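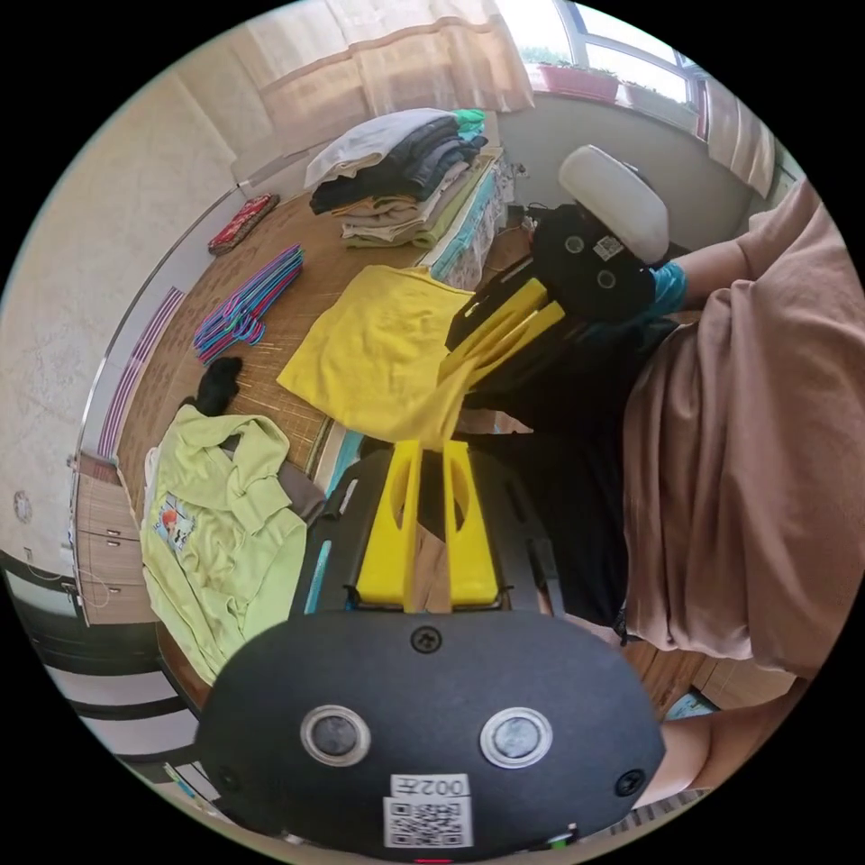

Yellow cloth, held at one corner.

The Yupanqui is a handheld garment steamer that sells for $96. I bought mine in January to replace an old Zambridge that had started to spit. I use it for shirts, napkins and the odd curtain.

The tank is small and screws in from below. It took 74 seconds to heat up, and a full tank was enough for three shirts. After that the steam gets thin and you have to stop and refill. 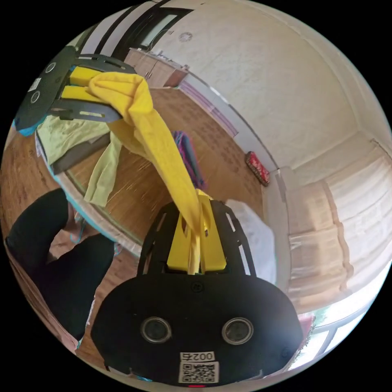
Steam needs tension to do much good. Shirts are easy enough, as their own weight does half the work, but napkins and dish towels are too light for that. They come out better stretched from end to end, like the long yellow cloth here, than left hanging over the side of a table like the pale green one. With one hand on the steamer, you will want a clip or a second person. My sister-in-law Nidia Tello held the other end for our napkins and we got through the pile quickly.

The trigger is stiff, and there is no lock for it. 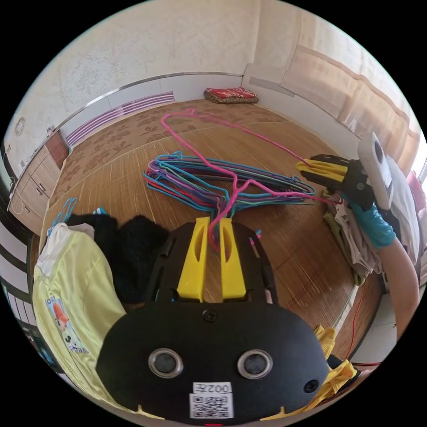 My thumb was sore by the second shirt. The Atico I tried at a friend's house has a sliding lock and is much easier on the hand, though it is heavier and costs $178.

On cotton the results are fair. Collars still need an iron. Polyester and thin wool came out smooth on the first pass.
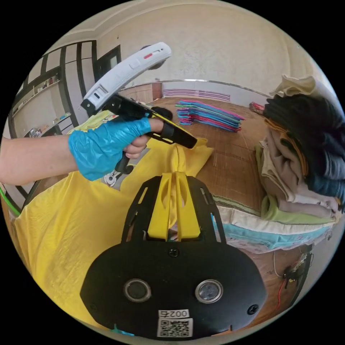
Linen took several passes and never looked pressed. The cord reaches across my laundry room with some to spare, and the fabric brush snaps on firmly.

I would buy it again for light jobs at this price.

Edith Palomino
February 2, 2020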